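Limov
Vacancies and odd jobs

Wanted: patient people to teach robots to pack a bag

Part-time, paid, no experience of robots needed. Experience of shopping helpful.

You will have read that machines are coming for the housework. We build them, and we would like to report that they are coming very slowly and keep stopping to think about the cups.

Limov is a small firm working on whether a pair of robot arms can do the dull jobs at the end of a shop counter or a kitchen worktop: bagging, unbagging, stacking, wiping, putting the lid back on the thing the lid came off. The short answer at present is "sometimes". The longer answer is why we are hiring.

We have 3 places for operators on the Zinen project, which is our bagging and table-clearing work. Each operator will guide a pair of arms through the same handful of chores, over and over, so that the software has something sensible to copy. Our target is 1,000 good recordings by the end of September. A good recording is one where the thing that was meant to go in the bag goes in the bag. You would be surprised how much argument there has been over that sentence.

What you'll do

Sit at a desk and steer two arms by hand through simple tasks with plates, cups, bags and boxes.
Reset the table between goes. This is most of the job. The arms do not help.
Mark each go as a success, a failure or "see notes", and then write the notes.
Tell us when a task is daft. We once asked for a saucer to be put away upside down for a fortnight before an operator enquired.

What we're looking for

Steady hands and a long fuse. People who have done well so far include a retired piano tuner, two former checkout staff and a man who ices cakes. People who have done less well include most of our engineers, who get bored by the second plate and start changing the settings.

You should be able to sit for an hour at a time with breaks, see well enough to judge the gap between a gripper and the rim of a cup, and write a plain sentence about what went wrong. You do not need to code. If you can code, please promise not to.

We are particularly keen to hear from anyone who has worked in a shop. Packing a bag well is a skill, and those of us who learned about it from research papers were taken aback to find that soft bags move when you touch them. Handles are a subject all to themselves. There is a meeting about handles.

What a shift is like

Shifts are four hours, mornings or afternoons, and you can take two or more a week. A newcomer on the table-clearing task might manage a dozen decent goes in the first session and feel they have wasted everyone's time. They haven't. The failures are kept too, and some of them are watched at lunch.

Will this put you out of work?

We get asked this at every open evening. On current form, a teenager with a hangover would beat our arms at packing a bag, and would be able to answer the door as well. We do think machines will manage some of these chores in time, and we would like the people who are good at them to have a say in how. We won't pretend to know the date. Our last forecast is pinned up in the kitchen, where it is enjoyed.

Pay and practical matters

£225 for a week of three shifts, plus a one-off £500 for anyone who stays to the end of the project. Training is paid at the same rate. Tea is free. Biscuits are subject to supply.

The workroom is on the ground floor with step-free access. Long sleeves should be rolled up and long hair tied back.

How to apply

Write to Mahnaz Mousavi, operator lead, using the contact form on this site. Skip the CV if you like, but do tell us which days you could work and describe, in a paragraph or so, how you would pack a bag with eggs, a loaf and a tin of tomatoes. There is a right answer and Mahnaz has strong views on it.

Posted 6 Mar 2023. Open until all places are filled.

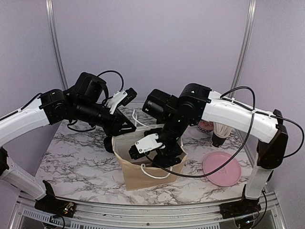 Two arms, one paper bag, and a pink plate still on the table.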